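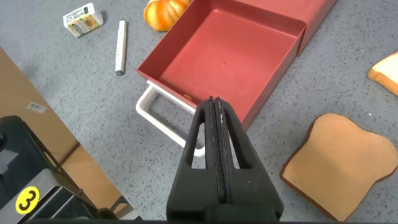 The gripper at the red drawer, fingers shut, with the toy bread looking on from the right.

I promised Carla Nasrallah I'd write up the drawer business before I forgot it all, so put the kettle on, because I do go on a bit. The planner we use (it's called Wallier, and I'm very fond of it on good days) treats a drawer as a box that slides along a line. You give it the line, it works out the arm motion, and off you go. Lovely, as long as your line is right!

Ours came from the camera on the wrist, and that's where I lost most of December. When the gripper gets close to the handle it covers part of the loop, and the perception code would see half a handle and decide the whole drawer had turned. Only by 11 degrees, but that's plenty to make the fingers push sideways. I spent ages blaming the controller — sorry, controller.

Carla's idea was to stop asking for a fresh estimate once the fingers are near. We now keep the last good one from further back and blend in new ones only when enough of the handle is showing. It's a tiny change, 64 lines with the comments, and I replayed 200 old logs through it over a weekend with the heating on and the cat asleep on my notes.

I still want to do something about clutter, as the small things on the floor keep ending up in the collision map twice. Carla thinks it's a timestamp problem and I think it's the map itself, so that's next week's argument.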